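Mandale Speedway Confirms Format for July Modified Weekend

MANDALE — Mandale Speedway has released the event format for its July modified program, a two-night meet on the track's clay oval. The feature distance is set at 50 laps, with 20 cars taking the green flag. Heat races will run nine laps each. Gates open at 4 p.m. both nights.

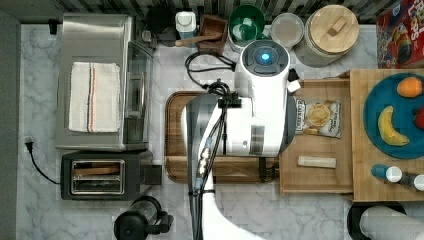 Starting positions for the heats will be set by pill draw at sign-in. The top two finishers in each heat advance to a redraw for the front rows of the feature. Remaining spots are filled by heat finish, then by a last-chance race. Caution laps do not count toward the feature distance.

Tire rules are unchanged from the spring meet. Teams may use one compound on the right rear, stamped at tech, and grooving is permitted on all four corners. Minimum weight is measured after the race with the driver in the car — no fuel allowance will be given.

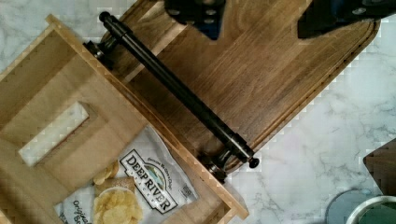

Dark wood cutting board with black metal handle bar on a marble countertop.

Race director Ilgın Kırmızıgül said the longer distance called for a change in track preparation.

"We will water earlier in the day and rework the top groove before the feature," Kırmızıgül said. "Teams should plan their gearing for a slicker surface in the second half."

Bozkurt Timing will provide transponder scoring. Drivers without their own unit may rent one at the pit office. The Cindwood Cup points lead carries into the weekend, and both features pay full points. 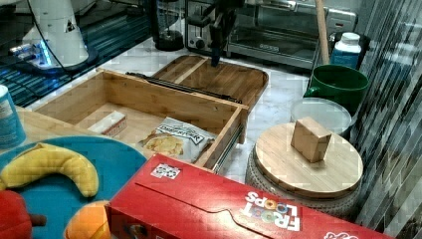
Two-compartment tray in light wood on the kitchen counter.

Grandstand capacity for the meet is 1,413 seats. Pit passes are sold at the Anmont Road gate only. Entry forms and the full rule book are available from the speedway office.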